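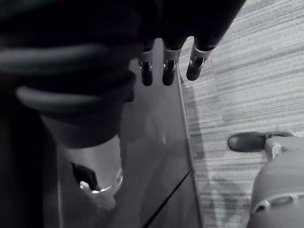
Wrist camera, fingers above the panel. Three fingers over the panel, container lower left.

Undier grasp stack: gallery, February 18, 2025

Stills from the current control build, with notes on the software running behind each one. The project is split between Sampaio (perception and planning) and Lerkside (hand control and logging). Hardware is documented on its own page and is not repeated here. Text by Inês Lobo, corrections by Sofia Barros.

Wrist view

The wrist stream feeds the close-range pose filter and nothing else. Until November it also fed the global planner, which caused duplicate obstacles whenever the two extrinsic calibrations drifted apart. The filter now keeps its own local map and hands over a single corrected target pose.

The hand occupies a large share of the image at all times. A self-mask is rendered from joint angles and applied before segmentation. Cables are not in the kinematic model, so they get a hand-drawn static mask, padded on the side where the loops bulge. If the cables are re-routed, redraw the mask. The file is wrist_static.mask and the loader will accept an old one without complaint.

Clear and glossy surfaces remain the weak point. Depth returns on them are sparse, and a bright highlight on a rim can be taken for an edge. The filter drops any depth patch with fewer than 309 valid points and falls back to the contour fit.

Head view
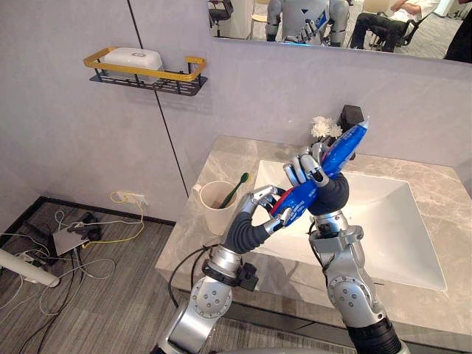

Gromport, our two-arm planner, treats an object held by both hands as a closed chain. Once both contacts are confirmed it stops planning the arms separately and plans the object, then solves each arm against the object path. Grasp order matters only up to that point. For the toothpaste tube over the sink, one hand has the end near the red cap and the other has the middle, so the contact frames are close together and a small error in either wrist shows up as a large error in tube angle. The planner weights rotation higher in this case. The setting is closed_chain.rot_weight, default 2, set to 4 for short grasp spacing.

Mirror handling is on in this build. The wall mirror returns a humanoid robot's body panels and a seated person, and an unfiltered detector will place both behind the wall. Detections whose rays cross a marked mirror plane are tagged as reflected and kept out of the collision map. They stay in the log. The plane is marked by hand at setup with the four-corner tool; automatic detection is in a branch and is not ready to merge.

The tube itself is modeled as rigid for planning and soft for contact. Force limits come from the soft model. There is no shape tracking yet, so a tube that bends under grip keeps its original mesh until the next segmentation pass.

Playback and logs

Each run is stored as a single bundle: both camera streams, joint states, planner calls, filter output. The viewer opens bundles directly and can step by planner call as well as by time. The ring buffer holds 3000 planner calls. Older calls are dropped first, so export before starting a long session.

Known issues

Viewer shows reflected detections in the same color as normal ones. Fix pending.
Switching from closed chain back to single arm leaves a stale contact frame if release is commanded on both hands in the same cycle. Workaround: release one hand, wait for the state change, release the other.
Static mask version is not written to the bundle header.

Related pages: Undier build notes, Gromport parameter list, Mirror plane setup, Bundle format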